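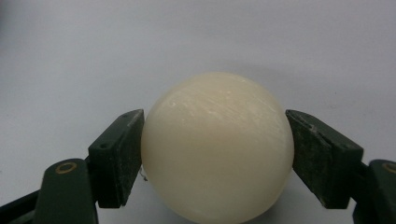

Page last changed: October, by Mali Kemeys

Progress report to Odham, grasping examples

We have now recorded 72 examples with the ball and the hand-held gripper. The agreed total for all objects is 2,000, so we are still at the beginning. Sorcha Cullinane checks each recording the same afternoon and has rejected 10 – mostly because the fingers closed too early.

The ball is scratched on top, and we wish to keep it so. Eoin Costello will start with the cups next. We ask you to confirm the second payment before that.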